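# How to Sort Your Friends Into a Made-Up Superhero Team Without Losing Them

Every fan forum has a thread where somebody assigns powers to the people they know. Most of those threads die on page two, usually right after someone's brother-in-law gets "Aquatic Communication" and takes it personally. I have run this exercise for my own group for five years, and I've made every mistake available. These are the steps I use now.

## 1. Write the team before you cast it

Decide what the slots are first. If you start with people, you'll end up with six leaders and a guy who can fly.

My own team is called the Banenine. It has 27 slots, which is too many, but I was younger. Each slot gets a name, one power, one weakness and a short line on how they behave in a meeting. That last one matters more than the power. Readers forget whether the Tidewarden controls water or only tells it off, but they remember that she arrives late and wants the minutes read again.

If you're starting fresh, do five slots. You can always add a cousin from another dimension later. Comics have been getting away with it for decades.

## 2. Pick one trait per person

Take a sheet of paper and write each name with a single trait next to it. Mine looked like this last time:

- **Mei Whitfield:** remembers everything you said in 2nd grade
- **Jacinto Maldonado:** can't be rushed
- **Montserrat Sandoval:** wins arguments by leaving
- **Eliseo Hinojosa:** owns a van

Owning a van counts. Half the great teams in comics would fall apart without somebody to drive.

Avoid traits that are really complaints. I once put "loud" beside Ikhsan Gunawan and gave him a sonic scream, and he answered with a 35-paragraph rebuttal in which my own character was killed twice.

## 3. Match the trait to the slot, loosely

A perfect match is dull. Jacinto as the slow, immovable stone giant is the first thing anyone would think of, so I made him the speedster. He can cross the city of Amcombe in a heartbeat, once he has found his shoes. People liked that one enough to draw it.
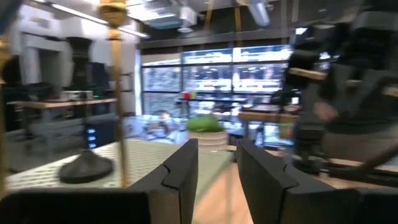 Give the obvious power to the least obvious person and see if it gets a laugh. If it doesn't, swap two names and try again. I keep the slots on index cards for this, and the whole swap takes less time than picking a font for the team logo.

## 4. Cast the villain from outside the group

Do not make a friend the villain. They will say they're fine with it. They will then sign every message with the villain's name until March.

Invent one instead. Ours is Heo, Regent of Vornby, who wants to replace all the colors with a slightly different set of colors. He has no real-life counterpart, so everybody is free to hate him.

## 5. Post it and take your corrections

Put up the full list in one go. If you release it one name at a time, the people at the bottom will assume you were ranking them, and they'll be right.

Then allow each person one change. Montserrat traded her teleportation for the van, which left Eliseo with teleportation and no reason to own a van, and the two of them worked out a whole storyline from there. I had nothing to do with it and have been taking credit ever since.

Leave your own slot for last. Give yourself something minor, like talking to pigeons, or somebody will do it for you.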